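Boxes and Benches at Jenside

A short gallery from the packing room at Jenside, where the open boxes are kept, sorted and filled. The text goes with the pictures and adds some notes on how we store the boxes and what we use them for. Most of it will be familiar to anyone who has visited on a Wednesday, when the room is open from ten until four.

The bench

The bench top is black and has a thick white rail around the working area. White boxes show up well against it, and so does anything small that has been dropped. The rail has a matt finish. It marks out the part of the bench that is kept for boxes in use, and everything else goes on the shelves or under the window. Tape, pens and scissors are not left inside the rail.

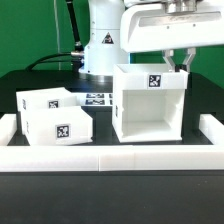 Before we had the rail, things were put down wherever there was space, and by the afternoon the boxes had spread to both ends. Now a box comes in, is filled or emptied, and goes out again before the next lot is brought over. It is slower for the first half hour and quicker after that.

The bench is wiped down at the end of the day with a damp cloth and left to dry overnight. We tried a covering sheet for a while, but it slid about under the boxes and was given up.

Filling

An open-topped box is easiest to fill from directly above. Reaching over the side tends to leave everything piled at the near end, and you then have to take half of it out again. We put the box in the middle of the bench, with its open top facing up, and work from there. Heavy items go in first and flat ones stand along the sides. Anything that might roll goes into a bag or is wedged with paper.
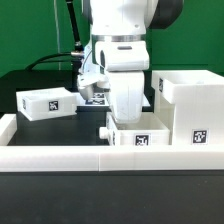
A box should be no more than three quarters full when it goes on a shelf, or it will not go back under the one above. For boxes going out to Ellon we fill to the top and add a sheet of card. The Ellon boxes travel in the van with the Flereck ones and are lifted out by hand at the other end, so weight matters more than space. If a box is hard to pick up from the bench, take something out and start a second.

We send out nearly 2000 boxes a year, counting the ones that come back and are used again. Returned boxes are checked for splits along the edges and corners. A box with a split is put aside for dry storage and does not travel.

Tall boxes and low boxes

The two sorts are kept apart on the bench. Tall boxes stand at the right, with the open top upwards. The lower rectangular ones go on the left, where they can be laid on their sides and looked into from the end. A box on its side is useful for long or flat things that would be lost at the bottom of a deep one, and it can be slid out without being tipped.

Low boxes also go one in front of the other if there is room. Keep the printed marker on each one facing the front of the bench where you can. The markers are black and white and easy to find against a plain white face, and boxes put away with them turned to the wall have to be pulled out again.

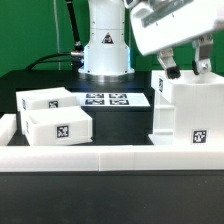
Shelves

There are two shelves for boxes in the packing room and a deeper rack in the corridor. The upper shelf takes low boxes only. Tall boxes on it are awkward to bring down, and the steps are usually in use somewhere else. The corridor rack holds about 300 empties when it is full, which it normally is by November.

Empties are nested where the sizes allow. Do not force one into another, as they stick and the edges get marked when they are pulled apart. The older Mazza boxes look the same size as the newer ones but are slightly wider at the base, and they need their own stack at the far end of the rack.

Lids are stored flat behind the door. Some of them fit more than one size and some fit nothing we still have. Try the lid before you fill the box.

Borrowing boxes

Groups in Jenside and Flereck can borrow empties for moves, sales and clear-outs. Ask at the packing room on a Wednesday and say whether you want tall or low. Please bring them back empty, with any tape and labels of your own removed. Boxes can be left inside the corridor door if the room is shut.

Contact the packing room | © Jenside Packing Room | Back to top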